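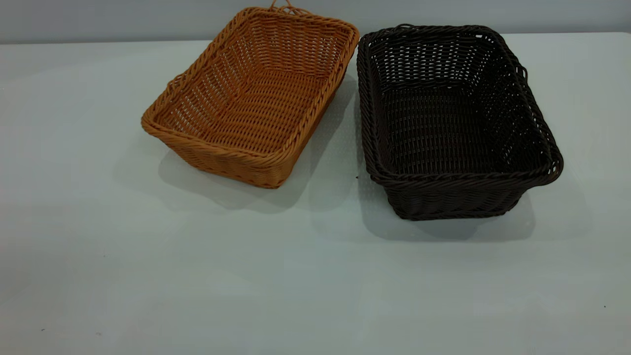

Porkport food aid plan leaves the hard questions for later

July 11, 2022

A new plan to protect farming families in the Porkport delta from failed rains was launched this week with a good deal of fanfare and very little detail about who will pay for it once the first season is over.

The program, called Cosix, is run by the relief group Stuko. It promises cash payments to 3,000 households before a drought takes hold, so that families can buy food and seed early and hold on to their animals. Payments are meant to go out when rainfall at local weather stations drops below a set level for two months in a row.

On paper the idea is sound. Paying people before a bad harvest costs less than trucking in grain after one, and few people who work in hunger relief would argue otherwise. The trouble is in the numbers, or the lack of them. Stuko's launch paper runs to 24 pages and does not say how large each payment will be. It does not name the rainfall level that would set off a payment either. Asked for both, the group said they were "being finalized with partners."

They have been in that state for a while. The same phrase appears in a progress note from March, when the first families were supposed to be signed up. As of the launch, 451 households were on the list.

"We would like to be further along, and I won't pretend we wouldn't," said Ghizlane Abdel Rahman, who heads the program for Stuko. "Sign-up is slow work. Many families have no papers, and in some villages the land records don't match the people living there. The target hasn't changed."

She said the remaining households would be added before planting. She did not give a date.

Growers have reason to be wary. An earlier project in the Hung valley, just upriver, made much the same offer and relied on weather stations in the same way. Only two stations covered the whole valley, both on the wetter western side. When the eastern slopes dried out, the readings stayed above the line and no money moved. Families there sold goats and cut back to one meal a day, and the project closed the next year with most of its fund unspent. Its final report called the results "mixed."

Stuko says Cosix will not repeat that mistake and will use satellite readings of plant cover alongside the stations. How the two will be weighed when they disagree is not explained in the launch paper. A technical annex is promised, and it may well settle the matter. It was not available at the launch.

There is also the question of prices. Cash helps only when there is food in the market to buy, and maize in Porkport has been getting dearer since the spring. A payment fixed now could buy a good deal less by the time it arrives. The paper says amounts will be "reviewed regularly," with no word on how often or by whom.

Abdel Rahman said the group would rather start with an imperfect system than wait through another dry year. That is a fair point, and families in the delta would probably agree with her. They might also like to know what they have been promised.

Funding for the first season is in place, according to Stuko. Talks about the second have not begun. The group plans to publish its payment rules on its website and read them out at village meetings before planting starts.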